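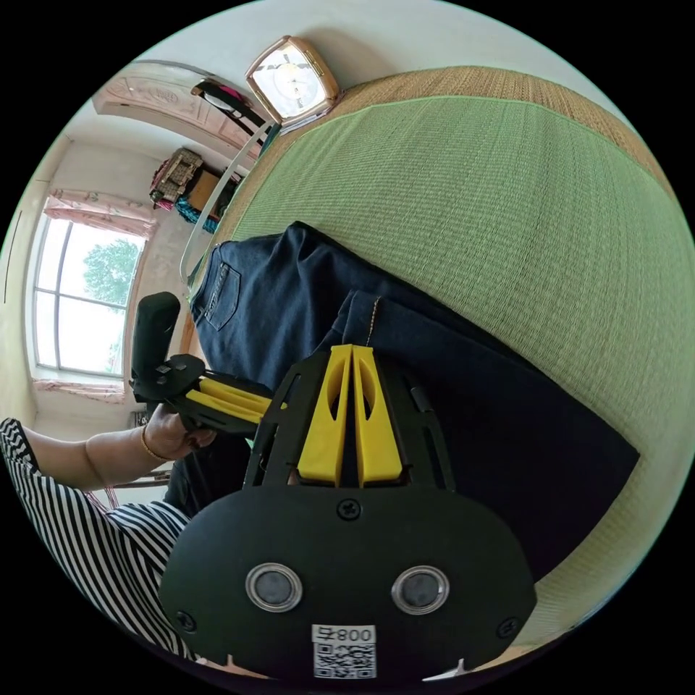
브로르쿰, 가정 내 시연 데이터 수집 지침 개정판 공개

로봇 학습용 데이터 품질 기준을 관리하는 브로르쿰(Brorkum)이 2025년 6월 3일 화요일 휴대형 그리퍼를 이용한 가정 내 시연 수집 지침의 개정판을 공개했다. 지난 2월 배포한 초안에 대해 접수한 의견 357건을 검토한 결과다. 적용 대상은 작업자가 양손에 그리퍼를 하나씩 들고 의류 접기, 식기 정리 등 일상 작업을 수행하는 수집 방식이다.

개정판은 장비 식별, 교정, 작업 구역, 개인정보, 기록 보존의 다섯 개 장, 44개 조항으로 구성된다. 장비 식별 장에 따르면 모든 그리퍼에는 고유 번호와 기계 판독 코드를 함께 표기한 라벨을 부착해야 한다. 좌우 장비의 번호는 세션 시작 전에 각각 등록하며, 세션 도중 장비를 교체하면 새 세션으로 기록한다. 라벨이 훼손되어 판독되지 않는 장비는 재발급 전까지 사용할 수 없다.

교정 장은 손가락 개폐 폭의 영점 확인을 연속 작업 40분마다 실시하도록 규정했다. 초안에서는 하루 한 번이었다. 마운트 나사의 체결 상태도 같은 시점에 점검하고 결과를 세션 기록에 첨부한다. 점검을 누락한 구간은 삭제하지 않되 별도 등급으로 분류한다.

의류 작업에는 세부 기준이 추가됐다. 접기 시연은 시작 상태와 종료 상태를 모두 기록해야 하며, 데님처럼 두께가 있는 원단은 얇은 원단과 구분해 표기한다. 작업 면의 재질과 색상도 필수 입력 항목이다. 실패한 파지와 재시도는 편집하지 않고 원본 그대로 제출한다.

개인정보 장은 거주자의 서면 동의를 의무화하고, 얼굴과 우편물, 화면에 표시된 문자를 납품 전에 비식별 처리하도록 했다. 가구 배치나 생활용품은 거주자가 요청한 경우에만 가린다.

지침 작성에는 장비 업체 아르니크(Arnik)와 데이터 검수 업체 마이네케(Meinecke)가 참여했다. 두 회사는 시범 적용 기간에 수집한 세션 2,214건을 대조해 조항별 이행 가능성을 검토했다. 실무를 총괄한 히워트 쿰사(Hiwot Kumsa)는 “초안의 교정 주기로는 세션 후반부의 개폐 폭 오차를 추적하기 어려웠다”며 “주기를 시간 단위가 아닌 분 단위로 정한 것은 이 때문”이라고 설명했다.

줄루니츠(Zulunitz) 플랫폼에 제출하는 신규 데이터에는 개정판이 즉시 적용된다. 기존 데이터는 소급 적용 대상에서 제외되며, 초안 기준으로 수집했음을 메타데이터에 명시해야 한다.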